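Home-built cup carrier sorter in Pratgate gets its hands (almost)

Posted in July under Workshop News

Quick update on the Geker, for everyone who keeps asking me at the Pratgate shared shop whether the thing is dead. It isn't dead! It's been sitting on its bench with a new shoulder joint since spring, and the part we've moved on to is teaching it how a person handles a cup carrier. Meaning the pressed pulp kind that holds two drinks, which the coffee counter downstairs goes through like crazy and which always ends up in a tangled heap by the door.

The plan is the same as it was. Geker picks a carrier up, turns it the right way, and puts it down flat in a tray. For a long time I tried to write out those motions by hand and it was miserable, so now we record a person doing it and work from that. You wear a strap with a tracker on each wrist, you handle carriers for a while, and the log gives us where both hands went. We've been doing the recording at my place in the evenings, on the long marble table between the sofas (the shop bench has a band saw next to it and I wanted some quiet). 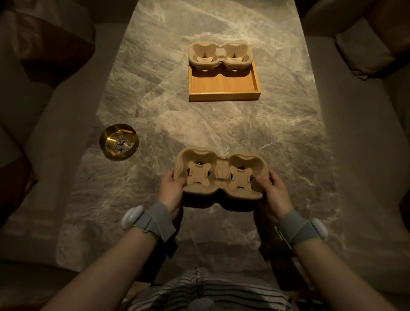

What we've got so far

The log is up to 3309 grabs as of this week, which sounds like a lot until you start throwing out the bad ones. My first batch was useless. I had the left and right trackers swapped in the settings for a whole evening and didn't notice until playback, when my hands passed straight through each other. Into the trash it went, and then I had to do the evening over.

The second thing I learned is that I'm really fussy with my hands. I nudge. I touch a carrier on one end, let go, touch it again, scoot it over a hair and then finally commit to it. The logs are full of that stuff and at first I wanted to cut it all out, but I'm leaving it in for now. A pulp carrier weighs next to nothing and slides if you so much as look at it, especially on polished stone, and I think the fussing is how you deal with that.

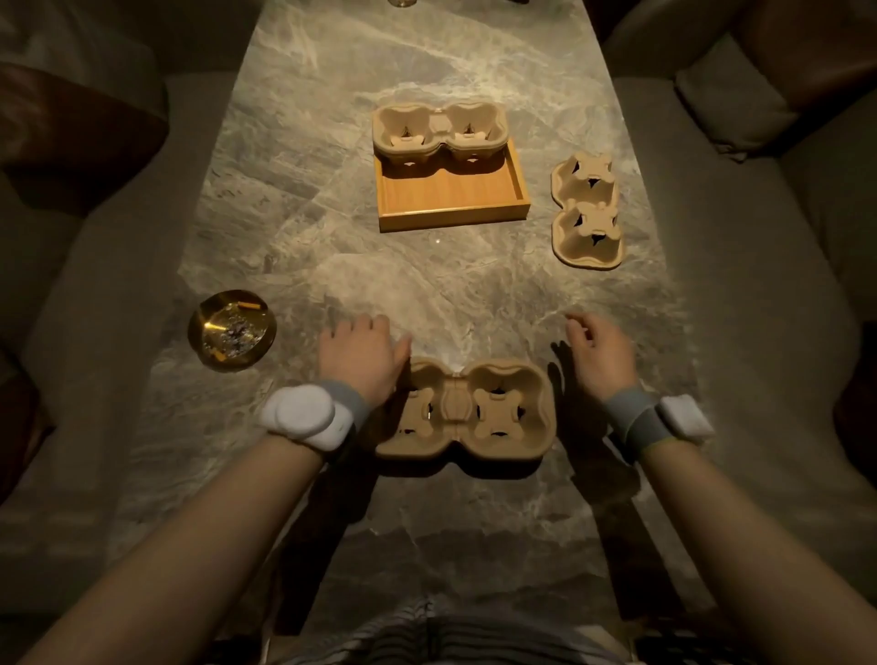

The Rajput gripper doesn't fuss at all, for the record. (Rajput is what we call the two-finger gripper that bolts onto the end of Geker, after the street the shop is on.) It closes, and if the carrier happens to be where it expected, great, and if not it pinches a corner and drags the whole thing off the bench. I printed new finger pads for it last month in a softer filament, 37 grams for the pair with the backing plates, and they help with the dragging but do nothing for the aiming. So the next job is getting the little nudge into the arm. I have a rough version that taps the near edge once before it closes, and on a good run it gets a carrier off the bench and into the tray in 43 seconds. I know, I know! You could do it in two. But it used to take well over a minute and drop half of them, so I'm calling that progress and I bought myself a donut.

Where it goes from here

We're taking Geker over to the open evening at the Grovden hall if the shoulder holds up, and the doors open at 6 p.m. I'd like it to run for 30 minutes straight without me poking it. If it can't, I'll bring the straps and a stack of carriers and let people record some grabs of their own, which would be a big help anyway, as every single one in the log right now comes from the same pair of hands and I'm sure the arm is picking up my bad habits.

One more thing before I forget: the way a carrier is lying matters way more than I figured. Crosswise ones are easy. The ones that point away from you need a different wrist angle on both sides, and on that kind of grab the arm still does whatever it feels like. I've been scattering them on purpose so there are plenty of awkward ones to learn from. 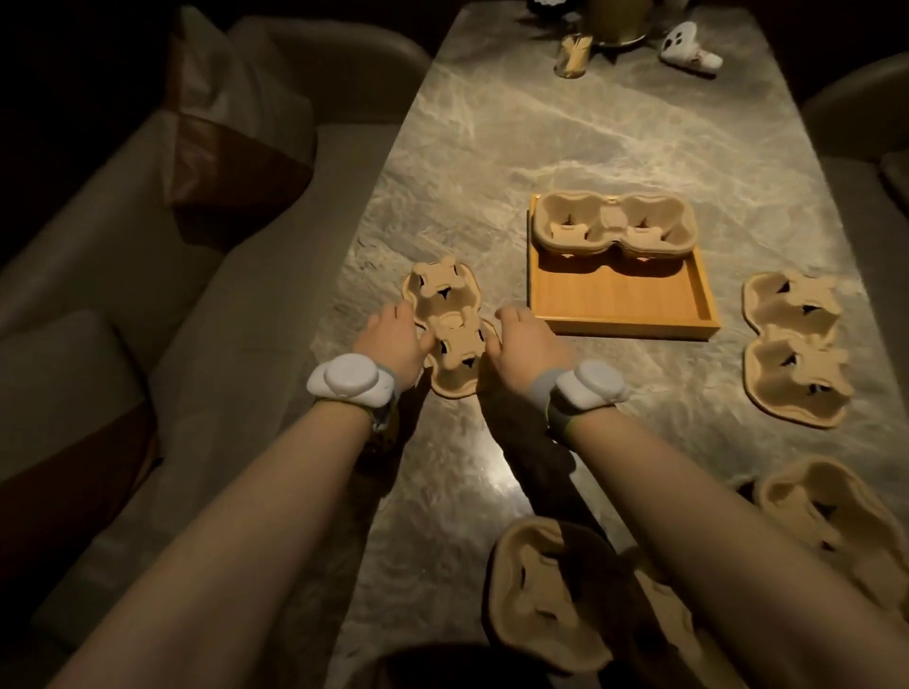 One reader wrote in to ask why we don't skip the fingers altogether and put a suction cup on it, seeing as the carriers are so light. They tried that on a box sorter in their garage and said it took one weekend to get going, compared to the months I've been complaining about here. They also wanted to know if the finger pad files are up anywhere.

Fair question! We did try suction early on, and the pulp is rough enough that ours leaked air and let go, plus there are those cross-shaped cuts in the bottom of each cup well to dodge. A bigger pump might manage it. The pad files are on the shop's shared drive in the Geker folder, and please use the second version, the first one has the screw holes in the wrong place.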